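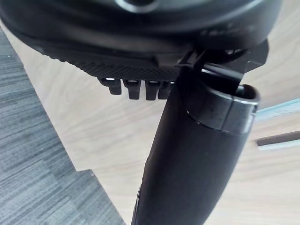
Project diary, Vandow manipulation software, November

Work today was limited to the shelf and cabinet tasks. The team installed the new release of Kerkix, our motion planner, on the robot before 9 in the morning and confirmed that both arms reported valid joint limits. The earlier release rejected any path that brought an elbow near an open cabinet door. The current one keeps a smaller safety margin at the elbow and the full margin at the hand.

Ms. Thoa Khương reviewed the calibration between the head camera and the wrist cameras. One wrist transform had been saved with the wrong parent link. It was corrected and the file was checked in.

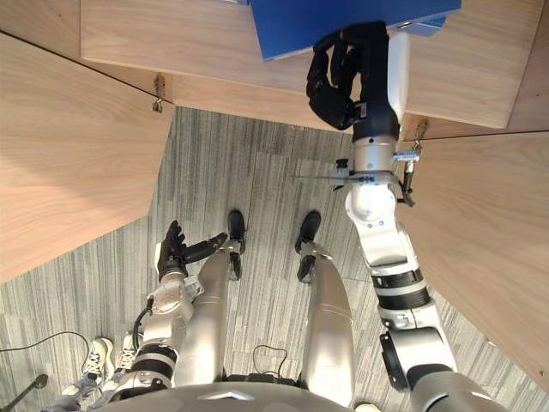 The transform error explains the late grasp corrections recorded in the Falta logs last month. The perception module was estimating the box edge properly, but the controller received the estimate in the wrong reference frame. A start-up check has been added, and the software will now refuse to run if the camera tree does not match the stored one.

Attention then turned to flat blue objects lying on top of one another. The segmentation model tends to merge two neighboring binders into a single object. 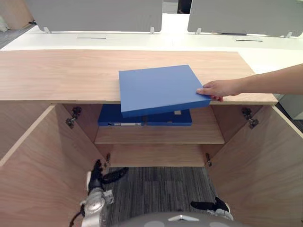
A depth discontinuity test is to be placed ahead of the grasp planner. Ms. Khương will prepare the change on a separate branch. The confidence threshold remains at 99 percent until she has compared both versions on the same recordings.

Replay in Lebrun remains slow when all camera streams are open. The viewer loads every stream in full before it draws the first image. A request for partial loading has been entered.

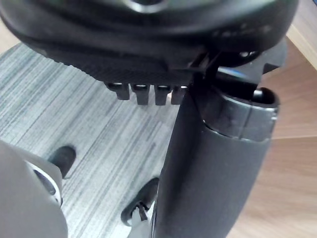 Wrist camera view, with the striped carpet behind the gripper.

Outstanding: elbow margin near the hinges, time stamps on the wrist streams, and the release notes for Kerkix. The planner review is set for 10 tomorrow morning.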